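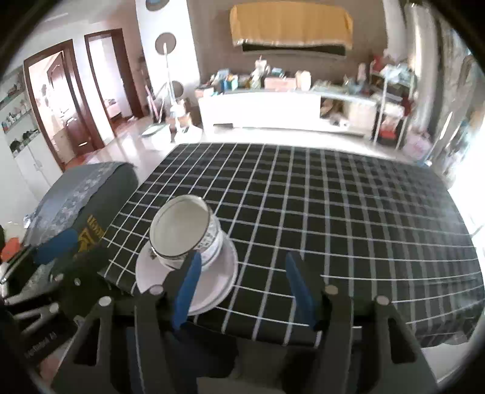 Kerttu Tikkanen
no, don't soak them overnight in bleach. pls. it gets under the glaze if there's any crazing and then you get little flakes coming off months later. lost a good soup bowl that way. Peroxide, the plain drugstore kind, and patience

gridley_oh
Bleach is fine if you dilute it. My mother did it for years, restaurant dishes, never had a flake.

Kerttu Tikkanen
restaurant dishes are a different animal. thick, fully vitrified. old household stuff is usually softer under the glaze. tea gets in the cracks, so does bleach. you can rinse the top all day and not get it out of the body

moth_and_rust
ok so OP here, back from work. to answer everybody
- stains are tea I think, brown lines, mostly inside the cups
- no chips that I can feel
- no mark on most of them. one plate says Prindell on the bottom in green, rest blank
- came from an estate sale outside Brelterlow, paid 5 bucks for the box
I want to eat off them, not sell them. Tried dish soap and a baking soda paste, soda got the rings but not the lines

VLeinonen
Lines are crazing then. Soda only works on the surface, you won't get the lines with any kind of scrubbing. And go easy on the scrubbing if there's color on top of the glaze. Run a fingernail over the pattern, if you feel an edge it's on top and it will wear.

Before you eat off them get a lead test. Old unmarked painted stuff, I wouldn't put tomato sauce in it without one.

gridley_oh
Here we go with the lead. People ate off this stuff for a hundred years

VLeinonen
People did a lot of things for a hundred years. I'm not telling her to throw them out. The home swabs aren't great on glaze btw, a negative doesn't mean much. If there's kids in the house send one piece to a lab.

moth_and_rust
no kids. just me and a cat. might do the lab thing for one cup, anybody know what that runs?

Kerttu Tikkanen
depends who. I sent one in back in November and it cost more than the whole set did, will look for the reciept. cups matter more than plates, hot tea sits in there

stillwater_jan
Can I ask about the oven thing. My sister says soak in peroxide then bake at 200 to pull the stain out. Is that real?

VLeinonen
People do it. I've cracked 2 plates doing it. Wouldn't.

Kerttu Tikkanen
it's real and it works but you have to start in a COLD oven and let it cool with the door shut. most cracks are from people yanking them out. and never with metal trim or anything glued

VLeinonen
Mine cooled with the door shut. Still cracked. Old repair maybe, or just tired clay. We'll have to disagree on this one.

gridley_oh
Niskanen's book says no heat at all fwiw. Also says no bleach so I guess I'm outvoted lol

moth_and_rust
ok skipping the oven. got peroxide, got a lidded tub, one cup goes in tonite. will post when I see something

stillwater_jan
Put a paper towel over it so the whole cup stays wet. And change it out when it goes yellow

moth_and_rust
doing that now thx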